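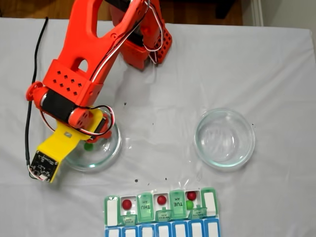 Page last changed: March, 9:40 pm

Search this notebook Go

March — cardamom knots, the filling problem again

Well, I said I would leave the knots alone until the orders slowed down, and then I walked in this morning and smelled the spice drawer and that was that. So this is a long entry, and I'm sorry to whoever has to read it with floury hands. The part you want, if you're baking tomorrow, is near the bottom under "What to mix."

The trouble, for anyone who missed the last few pages: the filling keeps running out of the knots and making a dark candy puddle on the tray. Delicious, I've eaten plenty of the puddle, but it welds the bun to the paper and leaves the middle dry and a little sad. Triin Paju has been telling me for weeks that the butter is too soft when I spread it. I have been telling her it's the sugar. We are both stubborn and the tray has stayed sticky.

Today I made three batches from one dough, so that any difference would have to come from the filling. Same dough as always: the Brandis flour, 200 grams of milk warmed until it stops feeling like anything on the wrist, 20 grams of fresh Pluva yeast, an egg, sugar, salt, and soft butter worked in at the end once the dough had some stretch to it. (That makes a small dough. I divided it and got little knots, closer to tea size than the ones we sell, so don't use today's baking time for the big ones.)

The dough came together nicely, a touch tacky, and I resisted adding flour! I always want to add flour at that stage and it's always a mistake with this one. First rise was 60 minutes under a damp towel on the shelf by the oven, and it came up round and wobbly.

Batch A, my usual. Very soft butter beaten with brown sugar and the ground cardamom until fluffy, spread right out to the edges. It looked gorgeous going on. In the oven it did exactly what it always does, and I could hear it sizzling on the tray before I could smell it. Puddle.

Batch B, the Triin version. Same ingredients in the same amounts, but with the butter cool enough to hold the mark of a finger, and mashed with a fork so it was more of a paste than a cream. It's a pain to spread and it tore the dough in one corner, and I muttered quite a bit. Less puddle, though. I have to write that down in ink and she has already put a star next to it. There was still some leaking at the cut ends, and the layers inside had a nice damp stripe of filling where batch A had mostly air.

Batch C, the one I thought up in the shower. The cool butter from B, plus a spoonful of flour mashed into it, plus white sugar in place of half the brown. I was afraid the flour would taste pasty. It didn't, or if it did I couldn't find it, and I ate two looking. Hardly any syrup on the paper, and the knots lifted off without the spatula. The color is paler underneath, and I do miss that bit of toffee crackle you get from A. Triin says the crackle is the whole point of a knot and that C tastes "polite." She may be right. I went back for another piece of C after she said it, so there's that.

One more thing I noticed while shaping. When I twisted the strips tightly, the filling squeezed out before the second rise had even started, whichever butter I used. The looser knots kept more of it. I'd been winding them tight to get the pretty stripes, and I suspect I've been causing part of my own trouble. I'd like to try that properly with a single filling and two kinds of twist, and I haven't done it yet, so please treat it as a hunch.

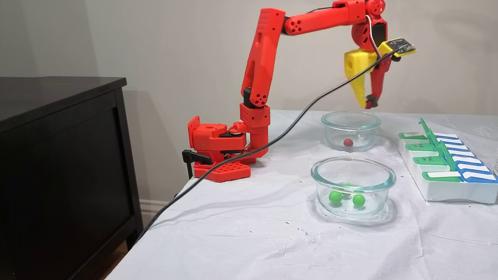 Glass bowl at the far side of the table, white cloth down.

About the cardamom. We finished the Pîrvu jar last week and I opened the Nisance bag for this test, so all three batches had the same spice, but none of them can be fairly compared with the older entries. The Nisance is ground finer and it's louder, more on the lemony side, and it hits your nose as soon as the bag is open. I used the same spoonful as before and thought it was a bit much in batch A, where the butter carried it everywhere. In C it seemed about right. If you have only the old Pîrvu recipe card in front of you, go a little short on the spoon and taste the filling before you commit. I'd still love to go back to grinding our own seeds in the mortar, which I know is a nuisance on a busy morning, but the smell of it! I'd happily do it the night before and keep it in a jar.

Glaze: I brushed half of each batch with plain sugar syrup straight out of the oven and left the other half bare. The syrup gives a lovely shine and holds the pearl sugar on, and it also makes the bottoms soft again if you're heavy with the brush, so go once over the top and stop. I was heavy with the brush on B. Ignore any remarks in the tasting sheet about B being soggy underneath, that was me.

What to mix, until I change my mind:

Cool butter, mashed with a fork and never whipped.
Half brown sugar, half white.
One spoonful of flour for a small dough.
Cardamom, short spoon if it's the Nisance.
Spread it nearly to the edge, leaving a bare finger's width on the side you'll cut.
Loose knots, ends tucked under.
Second rise until a poke fills back slowly. Mine were slower than I wanted, the room was cool by then.

Still to do: loose against tight, as above. Also the big size, with the baking time written down by someone who remembers to look at the clock. Triin wants to try a batch with all brown sugar and the spoonful of flour, to see if she can have her crackle and a clean tray too, and I think that's a very good idea and have told her so only once. There's a lump of dough left over in the fridge, labeled, in the tub with the blue lid. It should be fine for a test bake in the morning but I wouldn't sell anything made from it.

The leftover knots are under the cloth by the kettle. A's are on the left. Please eat the A's first, they don't keep.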